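Hand-held demonstration is a way of showing a robot a task in which a person carries the robot's gripper -- or a close copy of it -- and simply does the job, squeezing the jaws shut and letting them open again. Laurier Lachance, writing for the Stirwood project, called it "lending the machine your wrist."
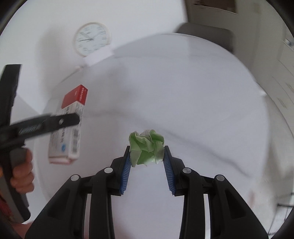 Remote control, the older cousin, keeps the person at a distance and the robot itself in motion, which many people find slow going at first. The Stirwood handbook suggests 300 demonstrations for a simple pick-and-place task, and a good long rest for the hands along the way.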